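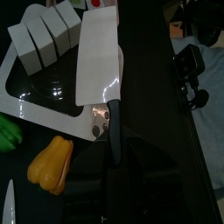 Play kitchen sets are taking over my life again and I need opinions on sorting them. I have two incoming bins from Utent and one set that is already mixed up with everything else, and my plan was to bag by "recipe" so a kid can open one bag and make one thing. Then I got to the white blocks. They line up like slices off a loaf, so I called them bread, but my sister says tofu and now I can't unsee it! The yellow bell pepper has a flat cut face, so that one goes with the cutting pieces for sure. And the cleaver is huge next to all of it, with that big broad white blade. Would you bag it with the food or keep all the knives together? Also the white tray with the black basin, I've been treating it as a sink. Anybody disagree?
– pepperhalves

Re: sorting by recipe
Sink, yes. Bread, also yes. I will die on the bread hill.
But please don't bag by recipe. We did that for a whole January and every bag came back with the wrong things in it, because four-year-olds don't follow recipes. Sort by kind: veg, bread, tools, dishes. Putting it all back takes one person half the time.
– koech_s

Re: sorting by recipe
Hard disagree with Subira here (hi Subira). By kind is great for US. For the families it means they borrow a bag of nothing but vegetables and then ask where the knife is. I had 19 bags out last winter and the recipe ones were the ones people asked for again by name. Soup bag, sandwich bag, breakfast bag.
– amandio_sampaio

Re: sorting by recipe
Amândio, you also had 19 bags out and got 7 back complete. I have the list.
– koech_s

Re: sorting by recipe
OK that's fair – but three of those were just missing an egg.
– amandio_sampaio

Re: sorting by recipe
Can I cut in with something smaller? What are people doing with leafy stuff? I've got lettuce-looking things that get squashed at the bottom of every bag and never spring back. Mine are the fabric kind from an Onyeka grab box, if that matters.
– tinspoon

Re: leafy stuff
Put them on top of something, or standing up inside something. I've started using the red box for greens and I love it, the leaves stick up over the top so you can see from across the room what's in there. The pale wood around the red panel looks so nice with the green too (I know, I know, it's for kids).

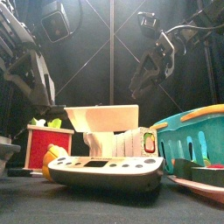
Mirosar Toy Library – Play Kitchen Team

Anyway, that box is going to be the home for all our greens from here on unless somebody talks me out of it. I put the count sheet in the shared folder as well. We're at 87 food pieces if you count halves as separate pieces, which I do, and I know that is its own argument.
– pepperhalves

Re: leafy stuff
Halves are not pieces! A pepper is a pepper. If I borrow one pepper and bring back one half, I owe you a pepper.
– tinspoon

Re: leafy stuff
Then how do you write down the odd half that lost its partner years ago? I have a whole jar of those. Count the halves.
– koech_s

Re: leafy stuff
I count pairs and then have a line at the bottom that says "orphans." Works fine. Our last count was 47 pairs and almost no orphans, and that was with the Pisesico set, which sheds tomatoes like crazy.

About the greens box, my only worry is that kids will want it for other things. Anything that looks like it opens becomes an oven at my house.
– mrs_ladle

Re: leafy stuff
Oh it does look like it should open, it has a little round wooden knob on the red front and everything. So what, they cook the lettuce. I also stood the white knife block right by it to see how they'd look as a set, and I'm pretty happy. It has that rounded notch on one side and a black handle sticking out the top. The small knife with the silvery blade is still lying out, I haven't decided about it. 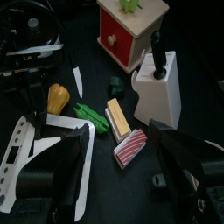
Re: knife block, in or out?

Starting a new subject line so this doesn't get buried under peppers. Do the knives travel IN the block or in their own little pouch? I say in the block. It teaches them to put a knife away, and it's one less bag for me to sew.
– pepperhalves

Re: knife block, in or out?
Pouch. They fall out of the block in the car and then you've got a cleaver under the seat until summer. Ask me how I know.
– mrs_ladle

Re: knife block, in or out?
Block, with a fat rubber band over the top. And keep the big cleaver separate, I doubt it fits any slot on any block I've ever handled. Ours rides with the cutting board.
– amandio_sampaio

Re: knife block, in or out?
Wow, Amândio and I agree on something. Block and rubber band. Still sorting by kind though.
– koech_s

Re: knife block, in or out?
Rubber band it is, I'll try it on the next bin. Doing half recipe bags and half by kind, and we can compare the lists when they come back. Does anyone have spare labels? The small ones, with the string.
– pepperhalves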